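February, potting shed bench notes, Brukdale arboretum

Started at 7:35 because the greenhouse vents were stuck again and I couldn't face the desk. I promised Jennylyn I'd write up the hazel coppice trial properly this time, so bear with me, this one runs on a bit (they all do, I know, Birutė has told me so more than once).

The Arkside block first. We cut 35 stools there last winter, down low, with the sloping cut Virgilio likes so the rain runs off. Regrowth is lovely on the south side! Long straight rods, good color, hardly any forking. The north side is sulking under the old oaks, and I think we should stop pretending it will catch up. Hazel will put up with some shade when it's left to itself, but ask it to start over from the ground in February with a closed canopy overhead and it just sits there. Myung-ja wants to take down two of the oak limbs. I'd sooner give up the back row and let the bluebells have it, but I'm willing to be talked around.

Deer got into the Skollis end. The brush piles we stacked over the stools worked fine wherever they were dense, and did nothing at all where we'd been stingy with them. Rods chewed down to thumb length. I measured the browse line on the worst ones and every bite was under 90 cm, so I'm guessing muntjac and not roe. Next time, bigger piles, and weave the top a little so it doesn't slump by spring.
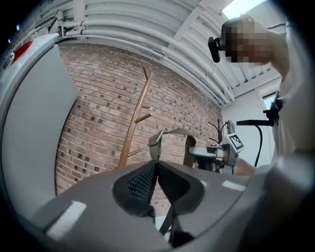 Gripper and looped strap, olive-gray.

Back to the willows by the pond, which I keep putting off. Aileen pollarded 5 of them at head height and left the rest alone for comparison. I was the one who grumbled about it at the time, and I'll say in writing that the pollards look healthier than I expected. The cuts were made just above the old knuckles, none of them into the knuckle itself, and the buds are fat and evenly spread. The uncut ones have a nasty lean toward the water, and one has a split running down from the main fork that I could get my fingers into. Somebody please look at that before the path opens for the season.

Cuttings: 600 willow sets bundled and heeled into damp sand, butt ends down, all labeled by row. I used the soft pencil on the tags this time, after last year's marker faded to nothing and we spent a whole afternoon arguing over which was which. The Blomqvist order can come out of the first three rows. Keep back row four, those are from the big tree by the sluice and I want them for the bank.

Still to do: sharpen the bow saws, ask Virgilio where the long-handled billhook went, move the sand bed out of the draft. Soil by the pond gate is too wet to drive on, so carry everything in on foot. Kettle is working again, thank you Myung-ja.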